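A small thread about a table, for the two or three people here who asked how I look after mine. I am not a joiner. I only have one table and I use it every day, for eating, ironing, folding and writing letters.

1/
I bought it second-hand from Skonis, the furniture shop behind the bus station, when I moved here in December. It cost 40 pounds and the delivery was included. The man who sold it could not tell me what wood it was. He knocked on it and said "brown", and I liked him for that.

2/
It is 70 cm wide, so it passes through my kitchen door if two persons turn it on its side. Please measure your door before you fall in love with a table. I measured mine afterwards and I was lucky.

3/
The top is a middle brown with some red in it. The grain has many thin dark lines, and in one place these lines bend into pointed arches, one inside the other. In my language we have no special word for this. In English it is called a cathedral figure, and I had to look it up. 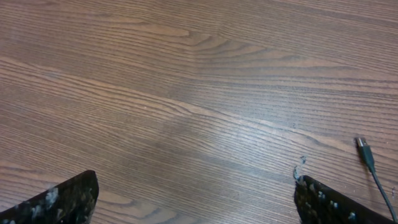
I had always thought such a pattern was a fault, like a scar. In fact it comes from how the board is cut from the log. When the saw goes flat along the growth rings you get the arches, and when it goes straight through the rings you get only stripes.

4/
Somebody wrote to me: "But is it solid or is it veneer?" I do not know for certain. The usual advice is to look at the edge and the end. If the lines of the top continue down over the end, it is probably solid. If they stop at the corner, it is probably a thin sheet on something else. My table has a strip glued around the whole edge, so the question stays open.

5/
I decided to treat it as if it were veneer. This is the careful choice. You can clean and wax a veneer for many years, but you can sand it through in one minute, and then there is no way back. So I own no sandpaper and I do not plan to buy any.

6/
What I do every week: a soft cloth, well wrung out, and then a second cloth for drying. I wipe along the lines and not across them. A little grit under the cloth makes scratches, and a scratch which runs with the grain is almost hidden among the dark lines. A scratch across the grain you will see every morning with your coffee.

7/
About the cloth. I use the grey ones from Sketus, because they were on offer, but an old cotton shirt is equally good. Cut off the buttons! I forgot this once, and I can still find the place with my finger.

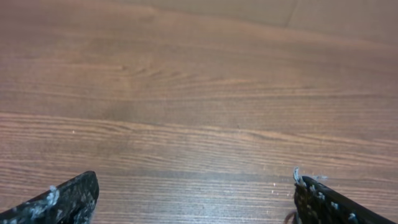 Old towels I do not recommend. They leave fluff, and the fluff stays in the wax. Wool is even worse. If you have just folded jumpers on the table, first take the fluff away with a dry hand or a clothes brush, and only then begin with the damp cloth.

8/
For soap I take one drop of washing-up liquid in a bowl of water which is warm but not hot. I know that many people use vinegar for everything. I tried it on the underside and after two weeks that corner looked dull next to the rest. Perhaps I made it too strong, but I do not wish to repeat the experiment on the top.

9/
Twice a year it gets wax. Mine is from Mittal, a flat tin, 200 ml, and I am still on the first one. You need much less than you think — a piece the size of a hazelnut is enough for half of my table. If the surface feels sticky the next day, there was too much of it. Rub again with a clean cloth and have patience.

10/
My neighbour Magnus Paterson does it another way. He oils his table every spring and leaves it one whole night with the window open. His table is beautiful, I must admit it, but his is old and solid and has no varnish. On a varnished top the oil has nowhere to go and only lies there collecting dust. So before you copy me or Magnus, find out what is already on your wood.

11/
A simple test is one drop of water in a place where it does not matter. If it stays round like a bead, there is a finish which protects the wood. If it goes in and leaves a darker spot, the wood is open. Wipe it away quickly in both cases, please.

12/
Now the light, because this was my biggest surprise. A smooth finish throws the light back, and the brown turns pale and a little grey in the middle of the table, exactly where I like to look at it. For a long time I believed this was a worn place. I waxed it, and waxed it again, and I was quite unhappy.

13/
Then I walked to the other side of the table, and the pale place walked with me. So it was only shine. If you have a "stain" which moves when you move, you can put away the tin and sit down.

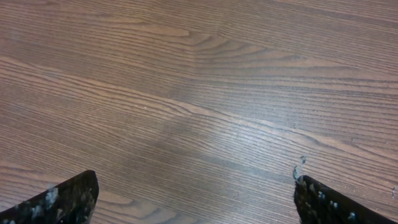

14/
After this I changed the bulb in the kitchen. The new one is from Enix and says 4000 K on the box, which is a rather neutral white. The old one was very yellow, and every wood in the room looked like honey. I miss it sometimes in the evening. For seeing crumbs the new one is better.

15/
Side light is also very useful after cleaning. Bend your knees until your eyes are nearly at the height of the table and look across it towards the window or the lamp. All the tiny specks appear which you do not see from above. My mother taught me to inspect glasses in this manner and it works for tables too.

16/
Heat. I put a cork mat under every pot and also under cups of tea, even when guests laugh. A white ring is moisture caught in the finish. For a fresh one I have read about a dry cloth and an iron on the lowest setting, a few seconds only. I have not had to do it, so please do not take it from me as a proven method.

17/
Ironing on the table: yes, I do it, I have no board. I lay down a folded blanket first and a cotton sheet over it, and no steam. With steam you would be pressing damp and heat into the wood at the same time, and those are the two things it likes least.

18/
One more remark about the arches. Since I learned the word, I place things according to them. From my chair the points go to the left, so my plate stands on the stripes and the arches stay free above it. My sister says this is madness. She has a glass table.

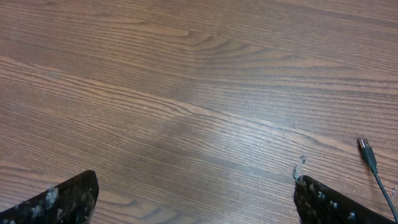
19/
Several of you asked for a tablecloth recommendation. I have none to give. I had a plastic one for a month and under it the table became a little damp, even without any spill that I remember. If you like a cloth, I would take linen or cotton and lift it every evening so that the air can come in.

20/
Last point, the sun. Wood changes its colour slowly in daylight, some kinds become darker and some become lighter. If a fruit bowl always stands in the same place, it may leave a round shadow. I move my bowl whenever I clean, so it never has a home. I also turn the whole table once a year, when I wash the curtains.

21/
Corrections are welcome, for the wood and for my English as well. If someone can explain to me how to look under a glued edge strip without damaging it, I would be very grateful. I will ask at Skonis too when I go there for a second chair.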